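Prollcombe Readers' Board > Book Talk > Ghost story anthology for the December read?

marrowlight
July 6, 2022
Hi all! I know it's hot out and the last thing on anybody's mind is a winter reading list, but we left it so late last time that half of us were still waiting on copies when the discussion opened. So I'd like to put in an early word for the Bitar anthology of sea ghost stories. It has 14 stories, most of them short enough for one sitting, and a long introduction about lighthouses and drowned villages that I loved (I read it twice, and then read parts of it out loud to my very patient sister). There's a paperback now, too.

tansy_k
Oh, I have this one! The lighthouse keeper's wife story kept me up. I'd say yes, but could we skip the introduction or at least read it last? It gives away the ending of three of the stories, and I was pretty sore about that.

oldferryroad
I'm going to be the grump. I bought it on the strength of the cover and gave up after seven stories. They're all fog and footsteps. If we want sea stories I'd much sooner do the Jumport collection, where the ghosts have something to say for themselves.

marrowlight
Fair enough, and I do like the Jumport book — I just think it's a slog in the middle, all those letters from the ship's doctor.

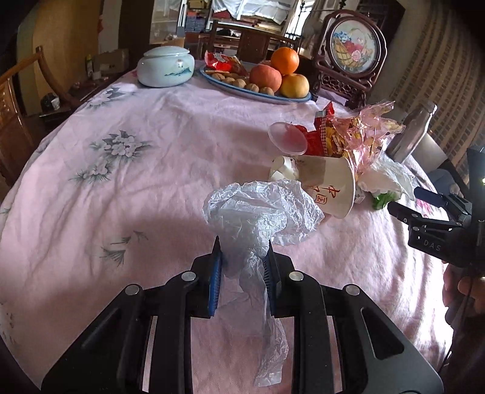 And it's out of print, so we'd be sharing a handful of library copies between 20 people, with the holds and the reminders and somebody always going on vacation with one in their suitcase. The Bitar is easy to get. Tansy, you're right about the introduction. I'll put a note at the top of the thread when we start.

oldferryroad
The letters are the best part! The one where he stops signing his own name is worth the whole book. But I take the point about copies.

quillpen3457
Could we do a few stories from each? The Jumport doctor letters run maybe 30 pages, and they stand up fine alone.

tansy_k
I like that. Is the evening going to be ticketed again? I never got my confirmation last winter.

marrowlight
Yes, through Pretix, still free. Check your spam folder, mine went there too. Okay, so five from the Bitar plus the doctor's letters. Oldferryroad, would you pick the five? You can leave out as much fog as you like.

oldferryroad
All right. Not the lighthouse one, though.

tansy_k
Yes the lighthouse one!!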